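Comics Help > Collecting and storage

Single issues or wait for the trade? Coming back after a long gap

Posted by Fikri Liem

I used to read comics every month and stopped when I moved house. My sister lent me the first trade of Pluvik at the start of June, I read it in one sitting on the stairs, and now I'd like to keep going. The trouble is that the monthly issues are on number 18 and the second trade only goes up to ten or so. Do I chase the back issues, wait for the third trade, or give in and read it on a tablet like a sensible adult?

I should add that shelf space is a sore point at home. There is a box under the bed that is already the subject of talks. Also, do the trades include the letters pages? I liked those more than I probably should have. 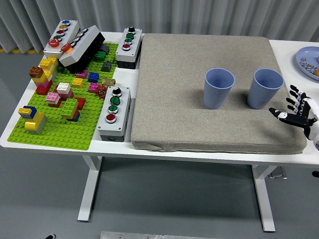
Etelka Győri
Regular, Comics Help · answered in the evening

Trades, if all you want is the story. Letters pages are almost never reprinted, nor are the little back-up strips, and with Pluvik the back-ups are half the fun – the one about the ferryman's dog runs for six issues and then turns up in the main plot as if you'd been reading it all along. People who only had the trades were very confused and said so at length.

What I'd do is buy the second trade, then pick up singles from where it stops. Ask your shop to start a pull list for you from the next issue so the gap doesn't get any wider. Back issues from the middle of a run are usually cheap. Number one is a different matter and you don't need it, whatever the man behind the counter tells you with his eyebrows.

As for space, a short box holds more than you'd think, over 100 if they're bagged without boards. Boards are what eat the room. I once put boards in everything and had to buy a second box to hold the cardboard.

Siobhán Mac Suibhne

just read it digitally, it's all on there, goes on sale every few months

Treasa Ó Conaill
Answered in the afternoon

I'd wait for the hardback. Widside put one out for Pinham that ran to 232 pages, with the scripts and the cover sketches at the back and, since you ask, a choice of the letters. They left out mine, in which I pointed out that the lighthouse changes sides of the harbour between issues. I'm not bitter. It does, though.

No word on whether Pluvik will get the same treatment, so this may be poor advice. If you do go for singles, check that the shop's copies of issue 12 are the second printing. The first had two pages in the wrong order and a surprising number of readers preferred it that way.

Fikri Liem

Thanks, all. I've ordered the second trade and asked about a pull list. The shop wanted to know if I'd like the variant covers as well, and I said no in what I hope was a firm voice. Will look out for the hardback too, which does mean I'll end up owning the same story twice. The box under the bed has not been told.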